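Pirel > Working groups > Demonstration and teleoperation > Minutes

Search minutes Enter keyword

Minutes of the demonstration working group, February

Place: meeting room at Urkilberg, and by video from the Strobel office
Start: 9:30
Chair: Willy Verhoeven
Present: the operator team, the data team, one person from purchasing (until item 4)

1. Minutes of the last meeting

The minutes were accepted with one correction. Under the item on storage it was written that the old recordings would be deleted. What was agreed is that they will be moved to the slower disk and kept until the end of the project.

2. State of the recordings

The data team reported that Clistinside now contains 2,324 accepted demonstrations over all tasks. The breakfast task is the newest one and has 300 of these. Willy asked whether the number includes the practice runs of new operators. It does not, they are kept in a separate folder and are not used for training the policy.

The Strobel office asked to see what the breakfast task looks like before they write their part of the report. The following were shown on the screen during the discussion.
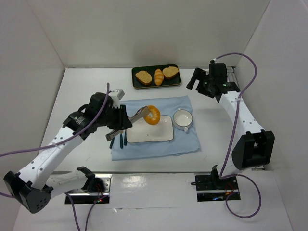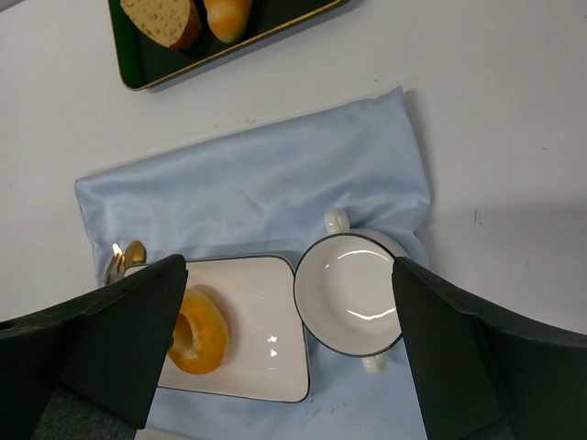
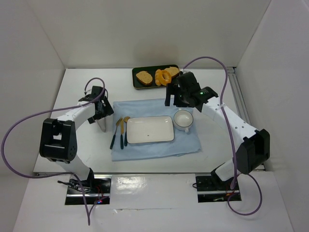
Breakfast task, two-arm station. First picture: the ring held over the plate by the left gripper. Second: the ring in the dish, from a gripper camera. Third: the ring in the tray with the other bread.

3. Discussion of the breakfast task

3.1 Release height. The operators do not agree about how high the ring should be when the gripper opens. Some go down until the ring touches the plate, others let it fall a short way. Both ways give a finished task, but the data team is worried that the policy will learn something in the middle which is good for neither. It was decided that the ring must be brought down to the plate before the gripper opens. Demonstrations already recorded will stay in the set, with a label for the release.

3.2 Which arm. Strobel proposed to leave the choice of arm free for every piece of bread. The operator team was against this. With a free choice the two arms come close to each other over the tray, and the operator becomes slow and careful – this can be seen very well in the speed curves. For the next series, the left arm takes the ring. The rule for the other bread stays open.

3.3 Cloth. When a finger goes too low next to the plate it can pull the cloth, and then the plate moves too. The question was if such a recording should be rejected. Decision: it is kept when the operator corrects it and finishes, and it is rejected when somebody has to reach in by hand. The operator writes "cloth" in the comment field in both cases.

3.4 Start position. The tray shall be turned a little differently for each recording, and the order of the bread in it shall change also. The cutlery and the bowl remain at their normal places for now. A wish from the data team to move these too was postponed to the next meeting.

4. Remote control

The feeling in the hand controls was discussed again. New operators close the grip too strongly on the bread pieces, as they get no force back. Purchasing has asked for a price for controls with force feedback but has no answer yet. Until then, the limit on the gripping force will be set lower in the software.

The delay of the picture was also mentioned. From Strobel it is possible to control the station at Urkilberg, but the operator there waits after each small movement to see the result. It was agreed that demonstrations from Strobel are marked as remote and are not mixed with the local ones before both groups have been compared.

5. Training of operators

A new operator now makes 20 practice runs before recording. The operator team finds this enough for the simple tasks and too little for work with two arms. New rule from this month: 30 practice runs for every two-arm task, and an experienced operator looks at the last ones together with the new person. Breaks remain as before.

6. Actions

Operator team: write the release rule and the arm rule into the task sheet
Data team: add the fields for release and for remote operation
Data team: compare local and remote demonstrations, first results at the next meeting
Purchasing: ask again for the price of the controls
Willy Verhoeven: send the pictures and the task sheet to Strobel

7. Any other business

The door of the recording room should stay closed during a session, also when it gets warm.

End of the meeting: 11:10

Filed under: Minutes, Teleoperation, Two-arm tasks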